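**Ramadan evening meals: what changes this year**

The shared evening meal moves to the ground-floor hall at Dillier House, and serving starts at sunset as before. Last year the upstairs room was full by the second week, and people ended up eating on the stairs. The hall seats 114.

Please sign up by noon if you plan to come the same day. The kitchen orders bread and lentils from Hader in the early afternoon, and late names make the count wrong. There is no charge – a donation box stands by the door. Last year it took in more than $800, and all of it went to groceries.

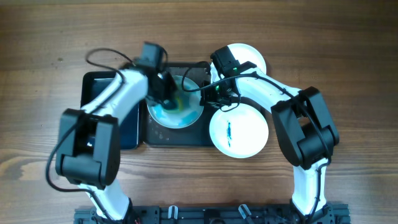 Roya Ansari wrote to ask that dates and water be set out 10 minutes before sunset, so that people coming straight from work can break their fast without waiting in line. We will do that from Monday.

Families with small children can use the side entrance, where strollers can be left. Parking behind the building closes at 10, so anyone staying for prayers should park on the street. To cook or wash up, add your name to the sheet in the lobby. Each shift is 2 hours.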